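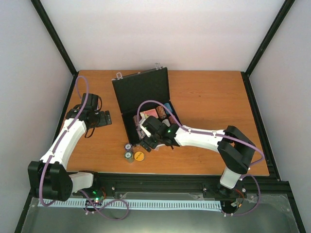
I keep things in the cases they came in. My wife thinks this is a waste of shelf space and she has a point, since a drill case takes up three times the room the drill does. But I moved house in February, from Korkdale to Usedton, and the move changed how I think about storage in general, so I'm writing some of it down before I forget.

We had been in the Korkdale place for 19 years. It had a full basement with shelves on two walls, and anything we didn't know what to do with went down there. The new house has no basement. It has a one-car garage and a closet under the stairs that you have to enter sideways. I knew this when we signed and I told myself I'd deal with it later, and later was four weeks of evenings in January, sitting on an upturned bucket with a roll of tape.

The first thing I learned is that most of my storage had been for storage's own sake. I had boxes of empty boxes. I had a plastic tub full of lids, and the tubs those lids belonged to had cracked years ago. There was a drawer unit for screws that I bought when our son was small, 40 drawers, and more than half of them held a few screws that had nothing in common apart from being in the same drawer. I tipped the whole thing out on a bedsheet and sorted it one evening with the radio on. What I wanted to keep fit in two coffee cans. The drawer unit went to the curb and was gone by breakfast.

The second thing is about the cases. When we packed, everything that had its own case took no time at all. The socket set, the drill, the sewing machine, my father-in-law's drafting instruments, the good binoculars. You close it, you carry it to the truck. Everything that didn't have a case had to be wrapped in newspaper and fitted into a carton next to something else, and then labeled, and I am bad at labeling. There is still a carton in the garage that says MISC KITCHEN / SAW.

The mover was a man named Cyril Whiteley, who came with his nephew and one truck. He looked at the row of cases by the front door and said it was the easiest part of the load. He also said the worst thing to move is a lamp, and that he'd sooner move a piano. I had six lamps, so I carried those over myself in the back seat with the seat belts across them.

He charged by the pound for anything over the first room. The weigh slip said 4000 even for the estimate, and the real weight came out at 3117, so all those evenings on the bucket did pay for themselves to some extent. I have the slip on the fridge.

What a case does well is show you what's missing. If the thing has a molded space for each piece, an empty space is a reminder. My socket set has been without its half-inch socket since the summer we redid the fence, and every time I open the lid I see the hole and think about buying another one. If those sockets had been loose in a drawer I'd have forgotten there ever was a half-inch. (I did finally buy one last month. It's a different brand and stands a little too tall, so the lid now needs a push.)

What a case does badly is almost everything else. Cases don't stack, or they stack once and slide. The handles stick out. The ones with soft plastic hinges split along the hinge after a few winters in an unheated garage, and then you have two halves and a bungee cord. Foam is the worst of it. I opened the case for an old slide projector that I hadn't touched in ten years and the foam had turned to something like wet brown sugar. It was all over the lens housing. I got most of it off with rubbing alcohol and cotton swabs, and it took an entire box of swabs. If you have anything from before the eighties stored in foam, go and look at it today. Take it out and put it in a cotton pillowcase.

Latches are a subject too. Metal ones last. Plastic ones are fine until one day the little tongue snaps off, and it always seems to be the one on the side you pick up first. I've replaced a few. The hardware store here in Usedton has a bin of them near the register, sold in pairs, and they're cheap enough. You drill out the old rivet and put in a short bolt with a lock nut. Put a washer on the inside or the bolt head will pull through the plastic the first time you carry anything heavy.

For the things that had no case, I tried a few ways of doing it once we were in.

The hand tools went into a canvas roll first. I liked how it looked and I hated using it. To get at one screwdriver you have to unroll the entire thing, and in a small garage there's nowhere to unroll it. I gave the roll to our son, who has a workbench as long as his car.

Then I tried clear plastic bins with snap lids, the shoebox size. These worked, and it's what I have now. I have them on one shelf at chest height and I can see what's in each without opening it. I bought 5 to start with to see if I'd use them, and went back for more the following week. Paint supplies, tape and glue, electrical odds and ends, picture-hanging things, bike parts. The bike parts bin is already too full and I haven't owned a working bike in years, so that one's going to need a harder look.

The sewing side of things belongs to my wife and she does it her way. She learned from Chrysoula Stamatopoulos, who lived next door to us in Korkdale and did alterations out of her dining room until she was past eighty. Chrysoula kept everything in cookie tins. Buttons by color, zippers by length, bobbins in the tin with the windmill on it. There was no writing on any of them and she could put her hand on what she wanted without looking up from the machine. When she moved to her daughter's she gave my wife four of the tins, and they came here with us in the front of the car. I asked my wife if she wanted them labeled. She did not.

I think about that when I read the articles about getting organized, which mostly want you to buy a set of something. There's a catalog that comes to this address for the people who lived here before, and there's a line of storage furniture in it called Vilela, all pale drawers with no handles. It's handsome. I priced out what it would take to do the garage and it came to more than everything I'd be putting in it. There's another one, Ikora, that's only wall rails and hooks, and I did buy a short length of that for the rakes and the broom. It's held up. The hooks slide when you don't want them to, so I wrapped a turn of electrical tape behind each one.

The closet under the stairs took the longest. It's tall at the front and then drops down to nothing, and whatever you put in the low end is gone unless you crawl for it. The people before us had filled it with paint cans. I hauled those to the county drop-off, which takes latex on some mornings and oil-based on others, so that was two trips. Then I put the suitcases in the low end, with the small one inside the medium one inside the large one, and the Christmas box in front of them. Those come out once or twice a year and I can crawl that often. The vacuum goes at the tall end. My wife wanted a light in there, so there's a battery one stuck to the wall that comes on when you open the door. The adhesive let go in the first warm spell and I've screwed it up since.

A few small things I'd pass on to anybody about to do the same move.

Put the manual in the case with the tool, and if there's no room for it, throw it away. I had a whole accordion file of manuals and went through it looking for things we still owned. There were two.

Take the batteries out of anything you're going to store past a season. I lost a good flashlight and a stud finder to leaking batteries, both in the same carton.

Don't tape a case shut for moving with packing tape. It takes the finish off, and on the textured kind it leaves a gum that picks up dirt. A strap or a piece of rope does fine.

Keep one carton out of the truck with a screwdriver, a box knife, toilet paper, a lamp bulb, and the coffee things. We did this, and then I set the carton down behind the garage door and we spent an hour that first night looking for it.

I still have eleven cartons to open, all of them stacked against the back wall of the garage where the car is supposed to go. My wife's rule is that anything we haven't needed by Thanksgiving goes out without being opened. I agreed to it, but I've been going out there after supper and slitting the tape on one or two to check. Last night's was extension cords and a fondue pot. I kept the cords, and the pot is on the kitchen counter until we decide.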